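Flikura hand controllers with the Clenus sim: three weeks in

I've been driving simulated humanoids with a gamepad for far too long, so when Aishwarya Kamath offered me her old pair of Flikura controllers I said yes before she'd finished the sentence. They're the strap-on kind, one for each hand, with a ring for every finger and a little thumb pad. New they cost £577, and I paid Aishwarya a good bit less plus a lift to the station.

Setting up took me an evening. The Clenus software finds the left unit straight away and then sulks over the right one until you plug it in first, which the manual mentions on page 23 in very small type. Calibration is quick once you're past that. You make a fist, spread your fingers, turn your wrists over, and that's it.

What I wanted to know was whether the fingers would keep up. My gamepad gives you open, closed and a sort of mitten in between, fine for picking up a box and useless for anything else. With the Flikuras each finger moves on its own, and the first time I wiggled them and watched the robot's hand do the same I laughed out loud in an empty house (the cat left). There is a small lag on the little finger. Suqin Cai, who has the same pair, gets it too, so I don't think mine are faulty.

I did most of my testing in the kitchen and lounge room, partly because I like it and partly because there's plenty in there to bump into. Sitting poses turned out to be the best test of the lot. Arms bent, hands in the lap, fingers nearly touching – a gamepad makes a complete hash of that.

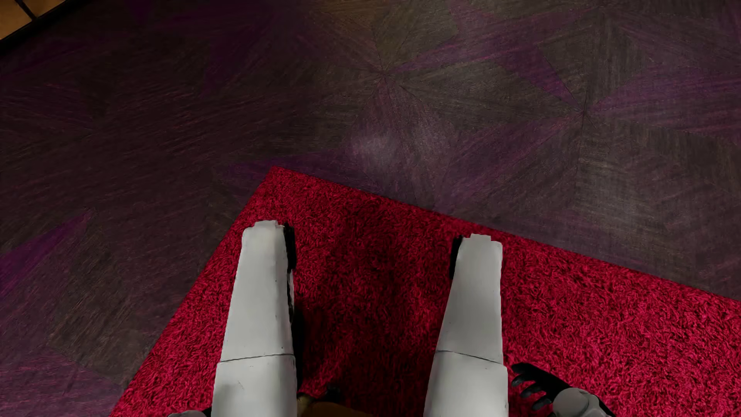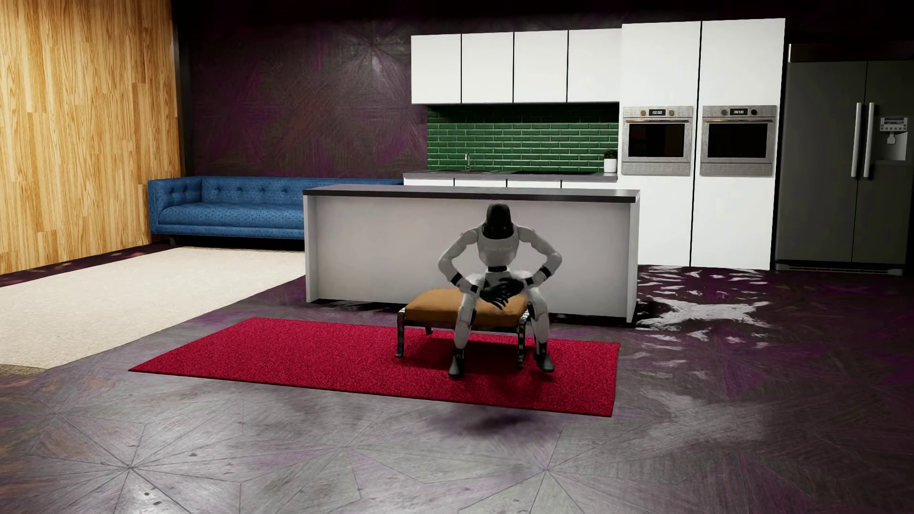
The robot on the red rug, from its own side of things first and then from out in the room.

Swapping between the head view and the room view is a thumb press, and I use it constantly. From the head you get a decent idea of where your fingers are but a poor one of your elbows. I'd switch to the room, sort the arms out, and go back. After a few days I was doing it without thinking. My one moan is that the thumb press sits too near the grip release, so I've dropped more simulated mugs than I'd care to admit.

Now the wrists. They're good up to a point, and then they wander. After half an hour or so my right hand would be pointing a few degrees off from where I was holding it, and I'd have to stop and make the fist again. Suqin reckons the Anine update in September sorted this for her. I've installed it and it's better, though I still recalibrate more than I'd like.

I also borrowed a Zhong glove for a weekend to compare. It's comfier, and the drift is much less, but it only reads three fingers and the battery gave up after 77 minutes. The Flikuras last me a whole afternoon. The straps do get sweaty, mind, and the left one has started to fray by the buckle.

Would I pay full price? Probably, if I didn't already have a gamepad that does for walking about. For hands they're miles ahead, and I've had more fun in the past three weeks than in the whole year before. If you only ever shift boxes, save your money. If you want fingers, look for a second-hand pair and check the buckles before you hand anything over.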